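How to Make a Snack Box for the Living Room Table, and Keep It in Order

In our home the snacks used to live in four different places. Some were in the kitchen cabinet, some in a drawer by the TV, and the rest in bags on the floor next to the sofa. When guests came, I opened one thing and forgot that the same thing was already open somewhere else. Now we have one box for all of it, and I want to write down how I do it, because my sister asked me twice and I always forget some part when I explain it on the phone.

What you need

One cardboard box with low walls. A shoe box is too narrow for chip bags. I use a box that a pair of winter boots came in, without the lid.
A dry cloth.
A sheet of white paper if the inside of your box is not clean.
A small bag or a bowl for trash.
A separate jar with a lid for old batteries (I explain this later).

Step 1. Choose the box and prepare it

The box must be wide enough that a big bag can lie flat in it. If you have to fold the bag to make it fit, the chips break and everyone complains. Wipe the inside with the dry cloth. Do not use water on cardboard, it gets soft and the corners open after some weeks.

If the inside is gray or has old stickers, lay the sheet of paper on the bottom. With a white inside you don't need it. I like white because crumbs are easy to notice and small packages do not disappear in the dark corners.

Step 2. Take everything out and look at the dates

Put all your snacks on the table before you fill the box. Read the date on each package. What is over the date goes away, and what is close to the date goes in last, so it ends up on top. I do this in the evening, at 8, when the children are brushing their teeth and cannot give me their opinions.

If a bag is already open, close it with a clip or eat it. An open bag without a clip should not go in the box.

Step 3. Put the big bags in first

The big bags decide where everything else can be. Lay them against the far wall, flat, with the sealed edge up. Then put the middle-size packages beside them. These can lie diagonally if they are too long. Last come the small wrapped things, such as wafers and candy bars, and they fill the holes that are left.

Do not fill the whole box. Leave one corner free, so a hand can go in and take something without pulling the rest out.
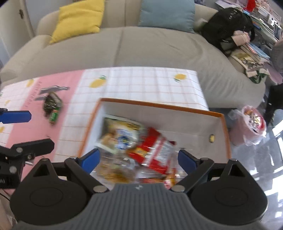

Tyyne Niskanen: I would keep the free corner on the side closest to the sofa, because in our family people always reach from there. I also put the sweet things and the salty things in two separate boxes. When they were together, the licorice smell went into the crackers and my husband would not touch them anymore.

I think this is good advice if you have room for two boxes. We have a small table, so we stay with one, but I put licorice in a zip bag now.

Step 4. Choose a place for the box

Ours stays on the low table in front of the sofa, with a tablecloth under it. The tablecloth is important for two reasons. It catches the crumbs, and you can take it to the balcony and shake it. A pattern with many small things in it hides stains better than one plain color. We have one with lemons, and after coffee it still looks fine.

Keep the box away from the radiator and from direct sun. In July I had to move ours to the bookshelf for the whole month, since the chocolate became soft before lunch.

Step 5. Decide what may not go in the box

This was the most difficult part for us. After one week there were empty wrappers in the box, then a drink can, then a hair band. Now we have three rules and I wrote them on a piece of paper on the refrigerator:

Empty wrappers go in the trash the same evening.
Drinks stand next to the box, never inside. One can that is not completely empty will spoil all the cardboard.
Anything that is not food goes back to its own place.

Batteries need their own sentence. When somebody changes the battery of the remote control, the old one stays on the table, and from the table it can easily come in with the snacks. A battery should not be near food and it should not be near small children. Put it in the jar with the lid, and keep the jar high up. When the jar is full, bring it to a collection point. Many grocery stores have one near the entrance.

Step 6. The evening cleaning

Do it in this order, it goes quickest:

1. Pick up the cans first. Turn them upside down over the sink before you put them with the recycling.
2. Pick up batteries, pens, coins and other hard things from the tablecloth.
3. Take out of the box everything that is crumpled. Feel each packet with your fingers, because sometimes there is still one cookie in it.
4. Turn the box over above the trash and knock on the bottom.
5. Put the full packages back, big ones first.
6. Shake the tablecloth and lay it straight again.

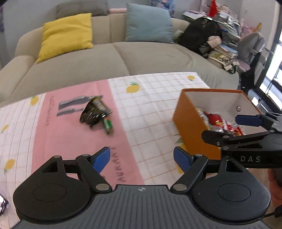 Crushed can and battery on the tablecloth, wrappers and packets in the box.

With me the whole work takes 10 minutes. With children it is longer, but they should learn it too. Give them the part with the wrappers, and do the can yourself, because torn metal has sharp edges.

If you crush your cans

Please check first if your store takes a deposit for them. In many places the machine must be able to read the code, and it does not accept a can that is pressed flat. If there is no deposit where you live, crushing saves space in the bag. Teemu Koskela wrote to me that he keeps the cans whole until the end of the month and then returns all of them together, and that the money goes to the next snacks. We do the same now.

When to change the box

Cardboard does not last forever. Change it when there are grease spots on the bottom, when the corners are open, or when it smells even if it is empty. Our first one lasted from spring to fall. If there is a hole in the side wall, it is not a problem, you can use it for your finger when you carry the box. Only be careful that small candies do not roll out from it.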